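Onda 通讯 第132期
桌上小记：给零碎东西找一只杯子

文：Verna Gallagher

各位Wulville的老读者、新读者，大家好呀。三月了，窗户总算可以开着写字了，我泡了一壶茶坐下来，本来打算老老实实写上一期答应过大家的春季换被子，结果翻了翻来信，发现好几位都在问同一件事：桌子怎么又乱了？明明年前才收拾过的呀！我看着看着就笑了，因为我自己的桌子也是这样。那就先放下被子，聊聊桌子吧，被子晚一点再换也不会生气的。

我说的不是那种翻天覆地的大扫除。大扫除我也做，一年一回，做完腰酸两天，心里倒是很痛快。这一回想聊的是小打小闹的收拾，喝完茶、写完信、做完手工之后，花上5分钟，让桌面回到一个看着舒服的样子。住在Florberg那几年，我的书桌同时也是饭桌，还是熨衣服的台子，一天要变好几次脸，那时候养成的习惯一直留到现在，搬了家也没改掉。

先从小东西说起。桌子上最磨人的往往是些说不出名字的小零件，笔帽、瓶盖、塞子、多出来的一颗螺丝，还有不知道从什么上面掉下来、又不敢扔的塑料块。它们不占地方，可是散在桌面上，眼睛一扫过去就觉得乱，擦桌子的时候还得一样一样挪开，挪着挪着就滚到地上去了，然后你就得趴下去找（我趴过很多次，膝盖可以作证）。

我的办法说出来一点也不高明，就是拿一只马克杯来装。不用新买，家里总有那么一只，不太拿来喝东西，又舍不得送人，可能是哪次活动带回来的，可能是成套的里头落单的。把它放在桌子靠前、顺手就能够到的地方，看见小东西就往里一搁。深色的杯子我觉得尤其合适，里头暗暗的，一个亮蓝色的小塑料件掉进去，一低头就能看见，比放在花花绿绿的盒子里好找得多。

有朋友会问，为什么不用收纳盒？收纳盒当然也好，Villanueva杂货铺里就有各种各样的，带格子的、带盖子的，我每次进去都要站半天。可是格子一多，我就开始犯难，这个该放哪一格呢？那个算文具还是算杂物呢？想着想着就又搁回桌上了。杯子没有格子，也就没有这些烦恼。而且杯子有把手，要擦桌子的时候一提就走，擦完再放回来，很利落。

再说高的东西。笔筒、细长的罐子、瓶瓶罐罐，这些我喜欢让它们往一边靠，挤在一起也没关系，只要把桌子中间让出来就好。金属网的笔筒我很推荐，看得见底，里头有没有积灰、有没有混进别的东西，一眼就知道。高罐子跟笔筒站在一块儿也蛮好看，像两个个子差不多的邻居在门口说话。

至于摆设，我的意见是留一件就好，留你真心喜欢的那一件。我喜欢软木的地球仪，浅浅的木头色，陆地印成黑的，放在浅色木桌上很安静，不抢眼，可是坐久了抬头看一眼，心就飘到很远的地方去了。放在靠后的位置，前面的杯子啊罐子啊照样用，互不打扰。

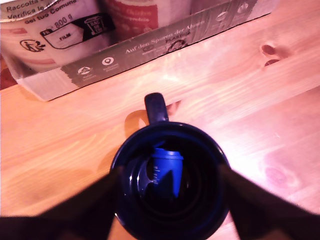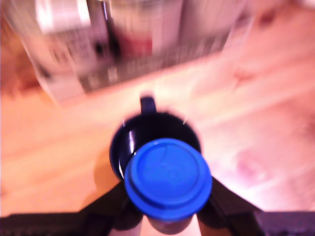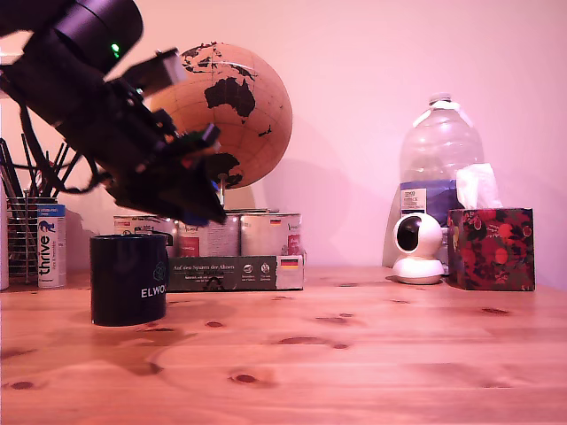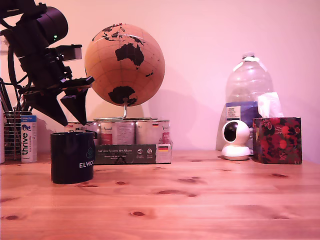 照着做的话，我会这样安排

第一，先把所有小东西拢到一处。不要边拢边想，看见就拿，先集中起来再说。我以前总是拿起一样就琢磨它是从哪儿来的，琢磨半天，茶都凉了，桌子还是老样子。现在我学乖了，先收，收完坐下来慢慢看。

第二，把盖子和瓶子、罐子对上号。这一步其实挺有意思的，有点像小时候玩的配对游戏。圆盖子先放在对应的罐口上试一试，合得上的就盖好，合不上的先进杯子里待着。过一阵子还是找不到主人的，就可以跟它道别了。我通常给它们90天，写一张小纸条压在杯子底下，记上是哪个月开始的。到了日子再看一遍，还是没用上，那就真的不会用上了。

第三，擦桌子。浅色的木桌面好看是好看，可是茶渍、墨水都很显眼，所以我不太用湿淋淋的抹布，拧得干干的，顺着木纹走，擦完再拿一块干布过一遍。要是你家的桌子上过油，就更要温柔一点。热杯子底下垫一块布或者一片软木，旧毛衣剪下来的一块也行，我手边这块就是从一件洗缩了的毛衣上剪下来的，边上缝了一圈粗线，丑丑的，可是我很喜欢。

第四，把东西放回去。放的时候不妨站起来看一看，从上往下看和坐着看是很不一样的。坐着觉得挺整齐的一排，站起来一看，后头居然还藏着半截铅笔。常用的靠近手，不常用的往后退，会碰倒的往里挪一点。高的东西别挡在矮的东西前头，不然你伸手去拿杯子，袖子一带，罐子就倒了。我有一件宽袖子的开衫，倒过的罐子数都数不清，后来写字的时候干脆把袖子卷起来。

还有人来信问杯子口上要不要盖一块布，免得落灰。我自己是不盖的，盖上以后就看不见里头有什么，时间一长就忘了，忘了就又去买新的。有点灰不要紧，倒出来的时候顺手冲一冲就行。倒是提醒一句，家里有小孩子或者猫的，杯子要放高一点，小零件可不能让他们够着，猫更是看见杯子就想推的，这一点我就不多说了，养猫的都懂。

几封来信

上一期讲旧布头，收到的回信特别多，谢谢大家！有一位读者住在河边，说照着做了一条桌旗，布头拼得有长有短，铺上去皱皱的，问我要不要拆了重来。千万别拆呀，拿蒸汽熨斗从背面轻轻过一遍，边角用手抻一抻，十有八九就服帖了。要是还皱，那就让它皱着，压一只花瓶在上头，谁会去看呢。

另一位读者问我，笔筒里的笔到底要留几支。这个我真答不上来，我自己有好多支，有的写不出水了还插在里头，舍不得它的颜色。不过有一个土办法，找一张废纸，每支都划两下，划得出来的留下，划不出来的给它一次机会，笔尖在温水里蘸一蘸再试。再不行的，就请它让一让位子吧。我上回这么试了一遍，废纸上花花绿绿的，居然还挺好看，就顺手夹进本子里当书签了。

还有一位写信来，说她的桌子是跟先生合用的，一人一半，可是先生那一半的东西总是慢慢地、不知不觉地漂到她这边来。这封信我读给家里人听，大家都笑得不行。我的建议是中间放一样不太好挪的东西，台灯也好，地球仪也好，重一点的，当一座界碑。用胶带划线我是不赞成的，看着像在吵架。

交换角

想换杯子的朋友请看过来。每个月月底，我们在Villanueva杂货铺靠窗的架子上留了一层，大家可以把落单的杯子洗干净了放过去，也可以挑一只喜欢的带走，不用登记。缺了口的请不要放，怕割着手。带着故事的杯子最受欢迎，写一张小条子塞在里头，两三句话就好，拿到的人会很高兴的。上个月我带回来一只矮矮胖胖的，条子上写着“泡麦片刚刚好，泡茶会烫手”，我试了，说得一点不错。

下一期

下一期一定写换被子，这回是真的。我已经把夏天的薄被从柜子顶上拿下来晒了，晒得满屋子都是太阳味儿。想提前问问题的，照旧写信来，长一点短一点都好，800字以内的我们可以整篇登出来，再长就得请编辑室帮着剪一剪了。要是你也给桌上的零碎东西找了一只杯子，或者找了别的什么家伙，罐头盒、旧茶碗、缺了盖的糖罐，都欢迎说来听听。

茶也喝完了，我去把壶洗了。祝大家三月里天天有好太阳。

Verna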